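Print this item | E-mail this item

Jan 21, 2024
By the Bindside Member Services Desk

Changes to the Handset Loan and Repair Program

Bindside will introduce a revised handset loan and repair program for all subscribers in April. The new terms replace those printed on the back of the membership card, which remain in force until the end of March. Members who have a phone in for repair at the time of the changeover will be served under whichever set of terms is more favorable to them.

The principal change concerns the phones we lend to members while their own devices are being repaired. For several years the loan pool has consisted of older models returned at the end of their contracts. These phones made calls and sent text messages reliably, but many no longer received security updates, and a growing number could not run the banking and transit apps that members depend on every day. The pool will be retired in full and replaced with 162 units of the Fladari midrange handset, purchased new through our supply agreement with Novberg.

The Fladari was selected after a comparison of several models in the same price range. It has a replaceable battery, a headphone jack and a slot for a memory card, all of which members asked for in last year's survey. It supports both a physical SIM card and an eSIM. The screen is smaller than those on some competing phones, and members who use large text settings may wish to try the device at a service counter before accepting it as a loan. The camera is adequate for everyday use and for depositing checks. It does not perform as well in low light as the cameras on more expensive phones, and members should not expect it to.

Loan phones will be available at both service centers, in Tagle and at the main office. A refundable deposit of $100 will be collected when the phone is issued. The deposit may be paid by card or added to the next monthly bill, and it will be released when the handset and its charger are returned in working order. Ordinary wear will not be charged. A cracked screen will be charged at the cost of the part, and labor will be waived for the first such repair in any membership year.

Loans will run for the length of the repair plus two days. The additional time is intended to allow members to move photographs, messages and contacts back to their own phones without having to complete the transfer at the counter. Members who need longer should call the service desk before the loan period ends. Extensions will ordinarily be granted if another handset remains in the pool.

Before returning a loan phone, members are asked to sign out of all accounts and to perform a factory reset. Instructions for doing so are printed on the card supplied with each handset. Counter staff will also reset every phone before it is issued again, but they cannot reset a device that is still locked to a previous user's account. Handsets returned in that condition cannot be lent to anyone else, and the deposit will be held until the lock has been removed.

The repair side of the program has also been revised. Screen, battery and charging port replacements on the most common models will be carried out on site. All other work, including repairs for liquid damage, will continue to be sent to Novberg. Members will receive a text message at their contact number when the phone arrives at the workshop and a second when it has been shipped back. If the estimate exceeds the amount approved on the intake form, no work will begin until the member has agreed to the new figure in writing or by recorded telephone call.

Members are reminded that a phone exposed to water should be switched off at once and should not be connected to a charger. Wipe the outside with a soft cloth or plain paper towel, remove the SIM tray and bring the phone to a service center as soon as possible. Packing a phone in uncooked rice is not recommended, as dust and starch can enter the charging port and speaker openings.

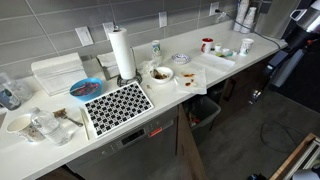 Chargers are the item most often missing when loan phones are returned. Each charger issued under the new program will carry a numbered label matching the label on its handset, and both numbers will be recorded on the loan form. Please check that they agree before leaving the counter. A charger from another manufacturer cannot be accepted as a substitute, even where the connector is the same.

Business accounts will be covered by the new terms, with one exception. A business account may have no more than 2 loan handsets at the same time, regardless of the number of lines on the account. Account managers who expect to need more, for example during a planned replacement of company phones, should contact the service desk to arrange a short-term rental at the published rate.

Members who prefer not to carry a loan phone may instead request that calls be forwarded to another number for the length of the repair. Forwarding is free of charge to any number within the domestic calling area. Text messages cannot be forwarded, and members who receive sign-in codes by text should make other arrangements with their bank or e-mail provider before handing in their phone.

The full terms will be mailed with the March bill and will be available in large print at both service centers. A copy may also be requested by e-mail. Current loan phones do not need to be exchanged early; they may be kept until the repair is complete and returned in the usual way. Questions about a repair already in progress should be directed to the center where the phone was handed in, with the intake number ready.

Print this item | E-mail this item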